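Minutes — Handheld gripper kit review, Nustemik trial
Thu 4 July, Prutmont office, small room
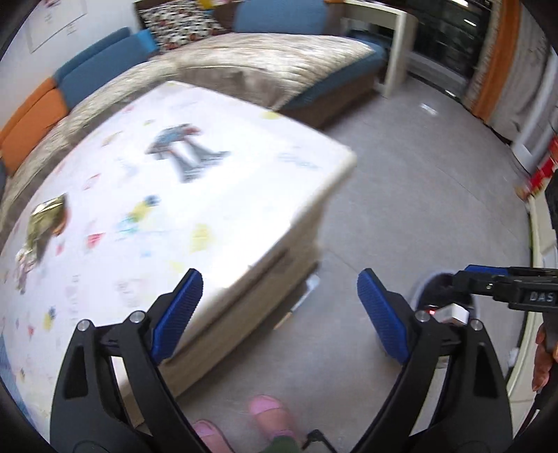
Home trial, living room table. Gripper open, blue finger pads at the tips.

Present: purchasing, field team, data team. Wragg dialed in for item 2 only.

1. Last minutes. OK'd, no changes.

2. Wragg offer. Quote is for 3 pairs, spare pads included, software extra. Price per pair 323, drops to 256 if we sign in July. Shipping not in it. Purchasing wants that in writing. Wragg to resend by Monday.

3. Feedback from home trials. Jaws fine on packets and small kitchen stuff. Thin flat things still a pain. Left handle gets heavy after an hour — two people said so. Pads pick up lint, wipe between sessions. Charging cable too short, agian.

4. Data. Almost 100 sessions uploaded. A few dropped halfway, cause not known. Data team to check the logs before we blame the kit.

5. Skernar as the other option. Lighter, but no spare pads and slow support. Keep on the list, no demo booked yet.

6. Decision. None today. Field team leans Wragg, purchasing wants both quotes side by side first.

Actions
Purchasing — shipping cost, software terms
Field team — one page on handle weight, longer cable
Data team — dropped sessions

AOB: storage cases, moved to next meetng.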